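Gripper comparison at Vemmont: gallery

Bench notes and stills, page 2 of 4. Updated March.

We have been comparing two sets of fingers on the same arm at the Vemmont site. Set one is the Kragh finger, a flat black pad with a stiff backing. Set two is the Bratisine finger, slightly softer and a little wider at the tip. The arm, the controller and the mounting flange stayed the same for both, and so did the closing speed. The grip force limit was set to 18 N at the start and left alone.

The objects are small household and toy items in plastic, most of them with at least one curved side. The pick points are blue crates and bins on steel racks, plus a white table with shallow dishes on it. Altogether we logged 778 grasps. A grasp counted as good if the part stayed in the fingers through a 90 degree wrist turn and a two-second hold. Anything that slid but did not drop went in its own column, and those are the entries we have spent the most time on.

Camera placement was the second question. The head camera gives the planner its view of the racks. The wrist camera is used for the last part of the approach and for checking the grip afterward. Both run at fixed exposure, which we chose after auto exposure kept shifting every time a steel crossbar came into view. Polished steel is hard on both cameras, and we have not found a setting that suits the rack and the table equally well.

The first still is from the head camera and the other two are from the wrist camera.

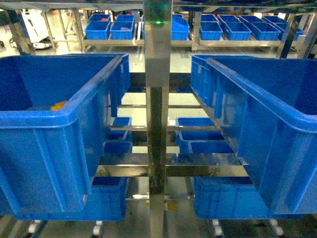

Head view of the rack. Large blue crates either side of the post, smaller bins on the levels between. The orange part in the left crate is partly hidden by the rim.

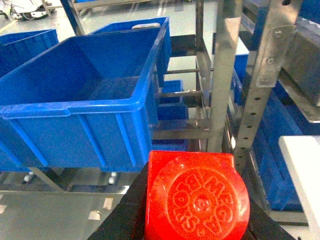
Wrist view, red block with an embossed circular pattern on its flat face. The right side of the part bulges outward.
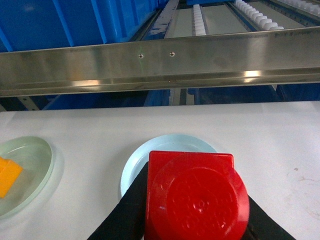

Wrist view at the table, red part with a square plate and a round cap, held over the pale blue dish. The fingers make a V from below.

A comment came in from Jida on the earlier page, asking whether the force limit ought to be set per finger set instead of once for both. A softer pad spreads the load, the comment went on, so the same number on the controller does not mean the same pressure on the part, and a table of slips at one limit will always favor whichever set that limit happens to suit. The suggestion was to step the limit up until slip stops and report that value for each set.

We think that is a fair objection. The single limit was chosen to keep the run short, and it does mean the slip column should be read with care. A stepped run is planned with 13 of the objects, picked for curved or uneven sides. The flat-sided ones gave so few slips with either set that stepping the limit would add little.

Some remarks on the setup, for anyone doing the same thing:

Re-zero the fingers after every swap. We skipped it once and lost a morning of data to an offset that looked like pad wear.

Wipe the pads at fixed intervals and write down when. Slips went up before each cleaning with the Bratisine set and hardly changed with the Kragh set.

Reaching into a deep crate is mostly a problem of wrist clearance — the choice of finger made no difference we could measure. Approach angle did. Steeper approaches cleared the rim more often but left less of the part visible to the wrist camera.

Log the grip width at contact as well as the final width. The difference between the two was the best early sign of a slip that we had, better than motor current.

Page 3 has the slip table and the grip width plots. The stepped run will go on page 4 when it is finished.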